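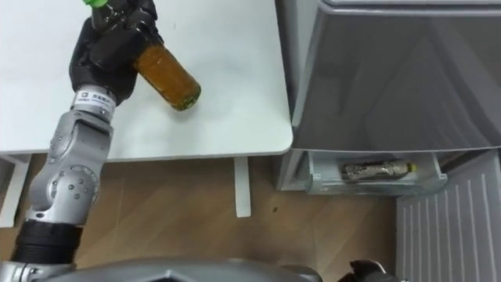
I'd been wanting to get Glenys Parri on her own for ages. She runs the trial kitchen at Savach, the firm that rents out robots by the month, and she's refreshingly blunt about what you get for your money.

"People ask me if it cooks," she said, pouring us both a tea. "No, love, it fetches and it puts away! Bottles, mostly, and tubs if they've got a decent lid."

The hire is 700 pounds a month, with a fitting visit thrown in (they come and learn your fridge, your table, your drawers). I said that sounded steep and she didn't argue. "It is steep. We've got 22 places signed up and most of them are care homes or offices. I wouldn't have one in my own house yet."

What about the hands, I wondered, as I'd pictured pincers. "Fingers are miles better on a plastic bottle," she said. "Squeeze too hard and it buckles, too soft and you've got tea on the floor. Ebbe spent about 12 weeks on that and he was unbearable."

Drawers are still her bugbear, especially low ones. There's an update due in November that she hopes will help, and she's promised me another go then. I've already said yes!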